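Sturkidex Travel Steamer: is it worth the suitcase space?

I pack badly. I always have, and for years my answer was to hang everything in the bathroom, run the shower as hot as it would go, and hope. Then in September I had 7 nights of hotels in a row, with a dinner or a meeting nearly every day, and I decided to buy a proper little steamer before I left. I looked at the Marchand (lovely, too heavy) and the Elideo (cheap, and the lid felt like it would snap the first time I filled it) and ended up with the Sturkidex, the small one with the folding handle.
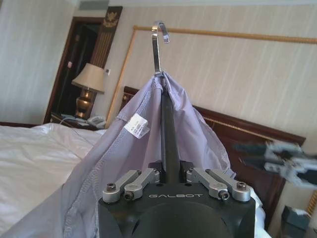 First, the heating time, which is what everybody wants to know. Mine takes a couple of minutes from cold if you fill it to the line, and less if you only put in a splash. The light goes green a bit before it's really ready, so give it another moment or it'll spit at you. After that it does a very nice job on anything thin. A pale lavender cotton thing like this one, most likely a shirt, is exactly its sort of thing – you hold the hem down with your free hand, go up the front slowly, and the soft folds just let go. Collars take two passes. Plackets take more patience than I've got before breakfast, so I do the top few buttons and let a sweater cover the rest!

Linen is another story. I took a pair of linen pants to Brungate, which was the second stop, and I steamed those things until the tank ran dry and they still looked like I'd slept in them. I filled it again and had another go at the knees. Better, but a real iron would have had them flat in half the time. If you're a linen person, I'd borrow the hotel iron and leave this at home.
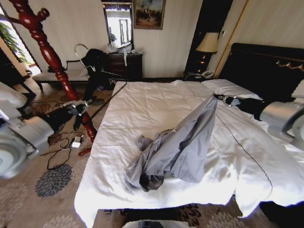
Page 2 of 5

Let's talk about the tank, then, seeing as I've already brought it up. It's small. You'll get through one shirt and maybe a scarf before you need to top up, and the filler hole is narrow enough that I spilled water down my sleeve more than once doing it at a bathroom faucet. The box comes with a tiny measuring cup that I thought was silly and lost right away, and I've missed it ever since. I now use the little glass next to the sink. Empty it before you pack it, too, and I mean properly, upside down with a few good shakes, or you'll find out on the plane that the seal isn't as good as they say it is.

The cord is long, and I'm so glad of that. Hotel outlets are always behind the nightstand or halfway under the desk, and with this one I could plug in just about anywhere and still reach the closet door.
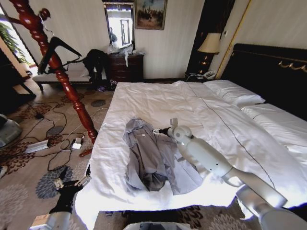

I was less happy with where the cord joins the handle, mind you. It comes out at an angle that pushes against your wrist if you're right-handed, and after a couple of shirts I'd started holding the whole thing sideways to get away from it. Hold it too far sideways and it drips. There's a warning about this in the leaflet, in very small print, next to the one about not steaming clothes while you're wearing them (I have done this, I do not recommend it).

Noise is fine. It hums and gurgles a bit, and I used it at six on a Sunday morning without anybody banging on the wall. The bag it comes in is thin but it does close, and there's room in there for a spare sock if you like to fill every gap the way I do. 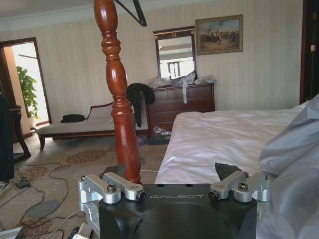

Returns and warranty

You get 24 months on the steamer itself, but the bag and the brush attachment aren't covered. I did have to write to them about the brush, which arrived with a cracked clip, and a new one turned up in the mail within the week. No forms, no photos, just my order number. Keep the receipt email somewhere you can find it, and register the thing when you open it, as the card in the box says you only have so long to do that.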